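Donnerstag, 12. Oktober 2023
Von Griet Wouters
Lesezeit: 2 Minuten

Prüfliste für den Spieltisch, Gruppe Estgate

Ich mache diese Kontrolle seit August jede zweite Woche. Meine Bemerkungen stehen immer hinter dem Punkt.

1. Tischbeine fest, nichts wackelt: ja.
2. Blaue Lochplatte ohne Risse: ja. Eine Ecke ist rau, bitte im Auge behalten.
3. Holzbrett ohne Splitter: vordere Kante mit der Hand geprüft, in Ordnung.
4. Fugen im Brett geschlossen: zum Teil, siehe unten.
5. Reinigungsmittel weggeschlossen: ja, Schlüssel bei Luuk Segers.
6. Bausteine ohne scharfe Stellen: ja, alle einzeln angefasst. 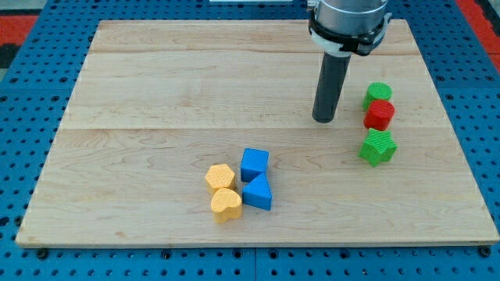 Die Fugen machen mir am meisten Sorge. Mit dem Fingernagel spüre ich eine kleine Stufe, die im Frühling noch nicht da war. Es geht um die Fuge quer durch die Mitte, sie ist auch deutlicher zu sehen als die hintere. Bei den Steinen habe ich die geriffelten Zylinder und den grünen Stern zweimal abgewischt, in den feinen Rillen bleibt gern Schmutz sitzen. Das Brett soll Hendrik Verhoeven vor der nächsten Kontrolle nachschleifen.

Kommentare (3)

Lotte Coppens: Bitte auch die Unterseite vom Brett anschauen, bei uns waren dort Splitter.

Hendrik Verhoeven: Schleife ich am Montag, Körnung 300 habe ich noch.

Griet Wouters: Danke, die Unterseite kommt als Punkt 7 auf die Liste.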